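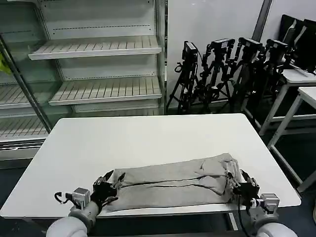
Re: [bench-list] Salian lever blocks on the 12 V side
2020-04-16

On the bench list a member wrote:

> I've swapped all the screw terminals in my battery box for the Salian
> lever blocks and I'm not going back. No ferrules, no screwdriver, and
> the Wolleo page says they're good for 6 amps per way with stranded
> wire. I gave each one a good tug and nothing moved. Is there any
> reason not to use them for the pump feed as well?

I'd want a bit more than a tug before I put a pump on them.

The 6 amp figure is where I get stuck. Wolleo give it on the sales page, but the data sheet they link to is for the Mutetti block, which has a different part number and a deeper body. It may be the same spring inside. It may not. I wrote to ask which one had been tested and got the same sales page back with a thank you on top.

Then there's the test itself. The sheet says 300 insertions with solid wire. Stranded gets no line of its own, and stranded is what you've got in that box. Fine strands spread out under a flat spring, so you can have a joint that holds well against a pull and still only touches on a few of them. At an amp or so for your lights I doubt you'd ever find out. A pump is another matter, especially when it starts - what does yours draw if the rotor is stuck? If the answer is more than the block is rated for, your fuse is probably bigger than the block too.

I'm not saying they're rubbish. I've had a strip of the older Covudex ones on the shed supply since last June and they've behaved, but those have a proper cage clamp and they cost a good deal more.

If you want to try it anyway, put a steady load through one way for an hour with the lid on, and measure the drop across the block at the start and again at the end. Millivolts, with the probes on the copper and not on the lever. If the second reading is well up on the first, take it out. I'd do three or four of them, as one good one out of a bag of 148 doesn't tell you much.

And does anyone on here have the real Salian sheet, with a stranded figure on it? The one in the list archive under item 1716 is the Mutetti one again with a new cover page.

For the pump I'd crimp a ring and use a stud for now.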